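3.2 Household textiles and drying practice

Respondents kept a laundry diary for one month and recorded each load by type, machine setting and drying method. Of the 200 households recruited in Zodton and Hinby, 199 returned a usable diary. The remaining booklet had water damage on most pages and was set aside. Bed linen was entered separately from clothing, and a sheet washed together with clothing was coded as a mixed load.

Mixed loads were more common than the pilot had suggested. In 136 households at least one sheet was washed with shirts or underwear during the month. The usual reason given was that a sheet alone did not fill the drum. Households with a front loader and a short cycle reported this more often than those with older top loaders, although the second group was small and the difference should be read with care.
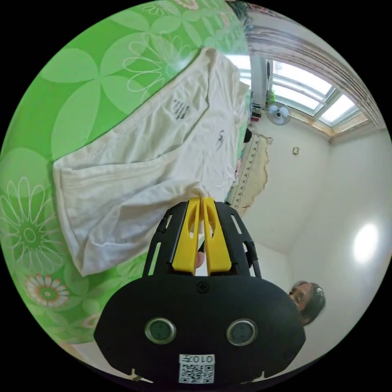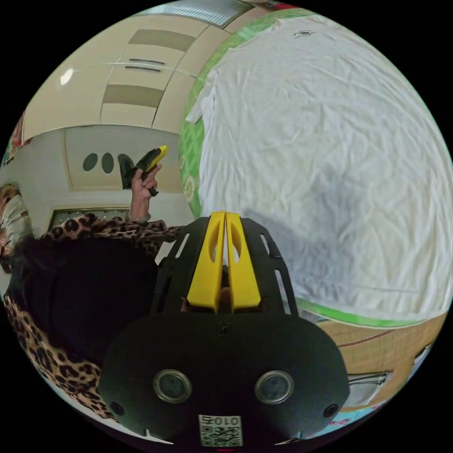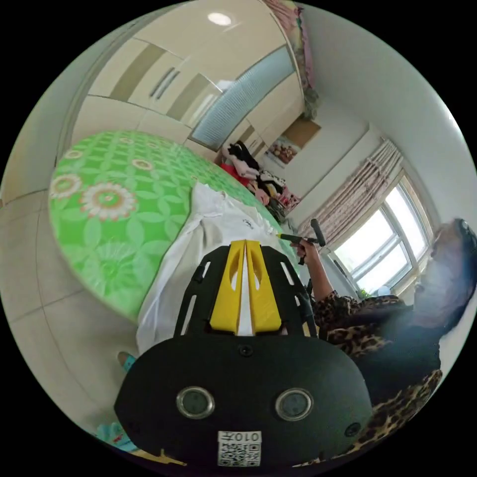
Figure 2. Bedding and clothing in the home. First: white garment on a green bedsheet. Second: wrinkled white bedsheet on a bed. Third: bed with a floral sheet in green, cream and orange.

Drying method had a stronger link with season than with dwelling type. Diaries kept in October showed a move from outdoor lines to indoor racks, and several respondents noted that cotton sheets were brought in damp and finished over a door or stair rail. Where a tumble dryer was owned, it was kept mainly for towels. Cost was the main concern in Zodton, while respondents in Hinby more often mentioned noise in the evening.

Creasing was rated by the respondent at the time the sheet was put back on the bed, using the five-point Flillero scale. Scores were higher for sheets dried folded over a rail than for those pegged along one hem. Ironing did not explain the gap, as only 2 households ironed sheets at all. Fibre content may account for part of it. Care labels were missing or faded on many older sheets, and we did not test the cloth, so cotton and polycotton are grouped in the analysis that follows.

Colour was recorded as white, plain or patterned. Patterned sheets were washed at lower temperatures than white ones in both towns. Loads listed as "mixed colours" were left out of this comparison and are treated in Section 3.3 along with detergent dose.

Shares: 2 | Comments: 0
Contact | Copyright Işık Household Studies | Back to top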